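Bin wear and small parts — notebook, Mar 13, 2025

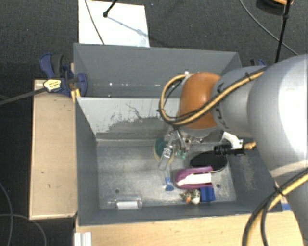 Near bin, back wall and floor showing the wear. Parts toward the centre and right.

Spent the morning on the gray bins. Waltraud Oberholzer asked last week whether we should replace them before the Tonumon parts come in, and I said I would look at the surfaces properly before answering.

Back wall of the near bin: light gray at the top, scraped in irregular patches, dark scratches, and a darker band low down near the base. I tried a damp rag on the band first, then the citrus cleaner. The rag did nothing. The cleaner took off a little at the left and then stopped making any difference, so I am calling the rest of it wear and leaving it alone.

Right wall has the pale streaky scuffing. Ran a fingernail across it and could not feel an edge. Cosmetic.

Floor is mottled and worn, brighter in the middle where it catches the light. It has the two small round holes, one near the lower left and one near the lower right. Rupert Egger wanted to know if they go right through. They do. Grit gets down them and ends up on the bench, so lift the bin and wipe underneath when you clean. I would still leave them open. We taped over the holes in the old Haslinger bins in August and the tape edges caught on everything flat.

Parts in the near bin
Left the round green one with the yellowish rim and the black oval one where they were until I had finished writing up the walls. The green one is easy to pick out against the floor. The black oval is harder than I thought it would be, even with its thin pale edge. Under the bench light you lose it when it sits on a dark patch of floor. If we are going to sort by eye for any length of time, the dark pieces should go in something lighter.

I tried a sheet of white card in the bottom for part of the morning. Better for seeing, worse for everything else. It slid around and flat pieces went under it. Took it out again.

Cleaning, for whoever does it next
Empty the bin completely. Vacuum with the brush end, then a damp cloth, then a dry one. No scouring pads. I think a good part of the scratching on the back wall is from the green pads we used to keep at the sink — they are in the garbage now. Citrus cleaner only if something is sticky, and rinse it off, otherwise dust clings to it.

Replacements
Madedwood has a bin in the same outside size with a smooth floor and no holes. Minimum order is 50, and we need 3. Zemach will sell singles but the colour is a dark charcoal, so we would have the same trouble with the black pieces. Waltraud is asking Madedwood whether they would send us samples.

My view is to keep the present bins through the first Tonumon delivery. That is 400 pieces in 27 bags, and the bins will get knocked about whatever we buy. No point scuffing new ones.

To do
Ask Rupert for the lighter tray from the back shelf, if he has finished with it.
Label the bins on the outside — the old marker has rubbed off.
Try the second lamp from the left side and see if the black oval shows up any better.
Check the bench under the far bin for grit. Did not get to it today.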